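About Closex

Small-group walking trips, mostly cities, mostly Europe. Started with one route and one rented room above a bakery in Clavberg. Still have the room. Got a few more routes now.

What we do. You fly in, we meet you, we walk. Groups stay small enough to fit at one long table for dinner. No flags on sticks, no headsets, no 6 a.m. luggage calls. Bags go by van. You go on foot, or by tram if your knees have had enough.

Our first trip was the Clavberg old town loop, four days, sold it to friends and then to friends of friends. Second was Vudgate, on the coast - ferry in, ferry out, three nights between. Vudgate is still the one people come back for. Go in June if you can. The fish places on the harbor are open late by then and the hill path isn't too hot until after lunch. Climb to the fort is 122 steps from the square and yes, everyone does it, slow is fine. Benches halfway.

We book the same hotels year after year. Family places mainly, elevators where we can get them (not always, ask us before you book, we'll tell you straight). Breakfast always included. Lunch mostly on your own becuase people like to wander. Dinner together on the first night and the last night, other nights up to you. There's a list of places we like in the trip notes, with what to order.
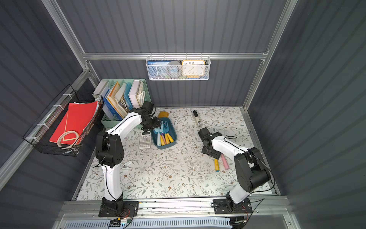

Two arms over the flowered tabletop.

Prices. One price per trip, on the trip page, and it covers hotels, van, guide, museum entries, the two dinners. Flights are not in it. Deposit is $100, balance due 72 days before you leave. Single room costs extra, sorry, the hotels charge us for it too. We do keep a room-share list and it works out pretty often. Tell us if you snore.

Getting there. We don't sell airfare but we'll look at your flights before you buy if you send them over. Please do! Too many people land at the wrong airport for Vudgate. The close one has the short name. The other one is two buses and a long wait.

Guides all live in the city they walk you around. That's the rule from the start and we haven't bent it. They pick the route on the day - rain, strikes, a saint's day parade nobody told us was coming - so the plan on the website is a plan, not a promise. The big things always get done though. Cathedral, castle, market, boat.

Carvalho is our newest trip. River town, tile houses, very steep, very good custard. Five nights. We walked it ourselves twice before we put it up for sale and changed the hotel after the first go (loud bar underneath). The Thursday market is worth planning your arrival around. Bring cash for that, and shoes with some grip, the stones get slick.

The trip notes. Everybody who books gets them, printed, in the mail. Tram numbers, pharmacy hours, which church closes for lunch, wich café has the clean restroom. We redo them every winter. Last print run was 900 copies and there's a box left under the desk, so if you lost yours just write.

Office is open weekdays 9 to 5, Clavberg time. Closed for lunch, usually an hour, sometimes more if somebody's back from a trip with cheese. Email is faster than the phone. If you're in town come up the stairs, door on the left, ring twice.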